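Handout 4: Bolts and washers

Read this before the bench session. Bring it with you, along with a pencil and the blank tally sheet from Handout 3.

## Parts of a bolt

A hex bolt has a six-sided head and a shank. The shank may be threaded all the way up to the head, or it may have a smooth section first. The smooth section is called the grip. The length of a hex bolt is measured from the underside of the head to the end of the shank - the head is not included. This is the most common measuring mistake on the first worksheet.

Diameter is measured across the outside of the threads. Use the caliper and take the reading twice. If the two readings don't match, take a third.

## Washers

A flat washer has three measurements:

- inside diameter (the hole)
- outside diameter
- thickness

The inside diameter has to clear the bolt. The outside diameter decides how much surface the load is spread over. Two washers can look the same size on the table and still have different holes, so don't match them by eye. Slide each one onto the shank. It should drop to the head under its own weight with a little side play.

## Setting out

Tip the parts out of the bag and spread them so you can get at each one. Stand bolts on their heads with the shank pointing up. They won't roll that way, and you can compare heights at a glance. Lay washers flat. A white tabletop is good for this work, as small steel parts show up well against it.
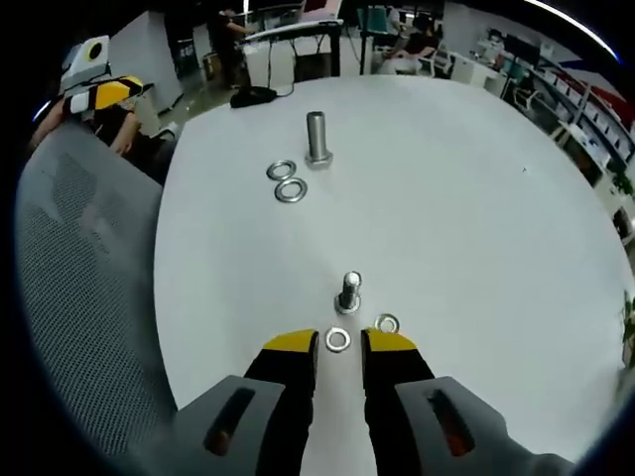

Why does a washer go under the part that turns?

The turning part scrapes and digs into whatever it sits on. A washer takes that wear, and the tightening force is more even from one bolt to the next. If the nut is being turned, the washer goes under the nut. If the head is being turned, it goes under the head.

## Bench exercise

1. Sort your parts into bolts and washers.
2. Measure each bolt and write down diameter and length.
3. Measure all three dimensions of each washer.
4. Pair washers with bolts. Write "none" for any washer that fits neither size.
5. Return everything to the bag and initial the label.

Practice bags are filled from the Furholm assortment, bin 346. Spare washers are in bin 51. Please don't top up from the Sillora box, which is for the second-term course and has different sizes in it.

## For the worksheet

Question 3 asks for a sketch. Draw the bolt from the side and mark the length with arrows. Shading isn't needed.

Worksheets go in the tray in room 526 by 4 p.m.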